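Notebook Home Entries Methods Stock room Contacts

4 November 2020

Closures again, on the aged cane spirit for Bristach. Writing it down while I'm annoyed, so take the tone with salt.

Where we stand. Stillska can't ship the T-corks until the bank clears their payment from us, and the bank wants a paper saying where the spirit ends up. Shewit sent the paper. The bank then asked for the same paper with a different heading. Shewit sent that too. No answer yet. Meanwhile there are 2,591 bottles' worth of spirit sitting in the holding tank at strength and nothing to close them with.

Akyol have offered a replacement, a molded stopper with a synthetic shank. Their sales sheet says it is "equivalent in all respects." I don't believe sheets that say that. Equivalent to what, tested on what neck, with what in the bottle? I asked for the raw leak figures and got a nicer copy of the same sheet.

So we did our own. Adanech filled the first set, Robel did the second. Bottles on their sides, 20 days, ordinary room temperature on the back shelf, weighed at the start and end. Half with the last of the Stillska corks, half with the Akyol samples.

Result in words: no difference I would put my name to. Three of the Akyol bottles lost more than the rest, but two of those three came from the same carton of glass, and that carton has a rough lip you can feel with a thumbnail. One of the Stillska ones lost almost as much. Ayantu thinks the test favors Akyol. I think the test is too short and the scale is too coarse for either of us to be sure, and 20 days tells you very little about a bottle that may stand in a shop for two years.

Taste was worse, as evidence I mean. We had four of us in the room and everyone knew what was being compared. Pui-shan found "something papery" in the Akyol glass, and later found it in a glass that had never touched a stopper. I'm leaving the scores out of this entry. They are in the folder if anyone wants to be misled.

Labels next. Fammont's new stock is a wet-strength paper and they say it will hold in an ice bucket. Ours lifted at one corner after an hour. Their man on the phone said our glue was old. The glue was opened last week. He then said our bottles might have been cold when labeled, which could be fair, Robel did bring them straight in from the loading side. Repeat with bottles left indoors overnight before I say anything rude in writing.

The quoted price for a full run with Fammont only holds above a quantity we don't need. Shewit worked out that 1,297 sheets covers us with waste allowed, and at that size the saving mostly disappears. It was the saving that got us talking to them to begin with.

I also want it on record that I don't accept the "temporary" in any of these emails. Stillska's hold was temporary in February. The carton supplier was a temporary problem, and we changed carton suppliers. Each time we change one part somebody upstairs asks why the finished bottle looks a bit different from the last, and the answer is that every part in it came from whoever could be paid that month.

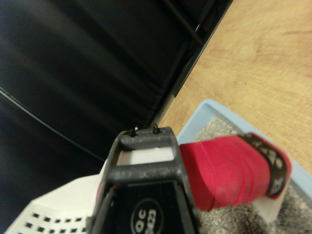 Adanech's suggestion is to stop testing one part at a time and close a small lot properly, new stopper, new label, new carton, and send it by road to the Bristach depot and back. I was against it this morning and am less against it now. It would at least shake the bottles. My objection is that if one leaks we won't know which change did it, and there'll be a week of people picking their favorite culprit. Her answer was that we don't know now either. Fair enough.

To do, whoever gets there first:
— rough-lip carton set aside and marked, don't use it for any more leak tests
— better scale, or borrow one, before the next set
— second set of tastings coded by someone who then leaves the room (not me, I give it away)
— ask Akyol again for raw figures — third time
— label repeat, bottles at room temperature, fresh glue, write the time down when they go in the ice

Shewit is chasing the bank. If the payment does clear, the corks still have to come by sea and then sit in customs, so I would not plan on them. Ayantu wants to order the Akyol stoppers today to keep the slot. I've asked her to order the smallest box they'll sell and nothing more until the second set has been weighed.

Strength in the holding tank checked before I left, unchanged. Lid seal looks tired. Replacement is on order, from a supplier who also says there may be a short delay.

Recent entries
Carton crush test, second supplier
Glass lot with the green tint, returned or not?
Tank lid seal, measurements
Label glue comparison
Notes from the Bristach call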